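ok short thread bc people keep asking me what happened with the Bostier hospice. typing on the bus so bear with me

Kazuhiro Maruyama, who ran the day room there for longer than most of us have lived in this town, died in September. At home, his sister with him. Lots of you knew him from the Saturday soup thing (which was never on a Saturday by the end lol)

he did not found the place. people keep writing that he did and he hated it. He came in to fix a door and stayed 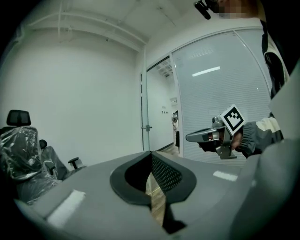 the hospice started as two rooms over the pharmacy on Zitumley Road. No lift. They carried people up in a chair. By the time I started helping out it had moved to the old Politz building and had an actual garden

what he did was the day room. Tea, cards, bad radio. Somewhere for familes to sit that wasn't a corridor. Every hospice I've been in since, I look for that room first

numbers, for those asking. 651 households got home visits last year. 36 people on the rota at the moment, most of them doing one evening. The night sitting service is what's in trouble

night sitting = someone stays over so the husband or daughter or whoever can sleep. It's not nursing. It's a chair and a flask and knowing which number to call. Free to the family, always has been

the grant that covered it ends and the renewal came back smaller. I've read the letter twice. Nothing sinister in it, just less money. They can keep nights going to spring as things stand

so: the Ishida fund. That's his mother's name, he asked for it to be called that and not after him. Goes only to nights. Not the building, not the newsletter

223 people have given so far which I did not expect. Most of it small amounts. One envelope of coins with "for the tea" on it and I had to go stand outside for a minute

somebody asked if $5 is even worth sending. Yes. Send it

somebody else asked if they can give stuff instead. Furniture no, please, we're full of furniture. Large print books yes. Decent blankets yes, washed. Puzzles only if all the peices are there, I am begging you

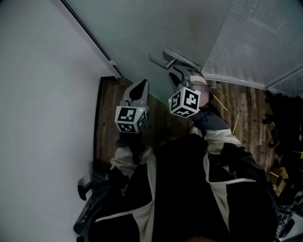 ok the memorial walk. It goes from the Bostier gate down to the river and back, flat the whole way, fine for wheelchairs and strollers. Starts 10 am. We said wear black and white because that was his football team and he would not have wanted just black. You don't need to buy anything. A mostly black zip-up with off-white panels down the front and sleeves, like that one, is perfect. Scarf, socks, whatever you've got

cap is 100 walkers bc of the path by the bridge, it's narrow. If it fills up come for the food after, no cap on that

food: soup obviously. His recipe, or what we think is his recipe. He never wrote down the amounts and his sister says we're all wrong about the ginger

no speeches. He left a note about that. There'll be a book to write in and it goes to the family afterward

if you had someone looked after at Bostier and you want their name read out with his, message me or leave it at the front desk by the evening before. First name is fine. Pets also fine, we've had two already

and if you can do a night. Even one a month. Training is two evenings and you shadow somebody first, you won't be thrown in. I was terrified my first time and mostly I did a crossword

will put the fund details in the next post, having trouble with the link

edit: walk STARTS at 10, be there a bit before so we can hand out the maps

ok my stop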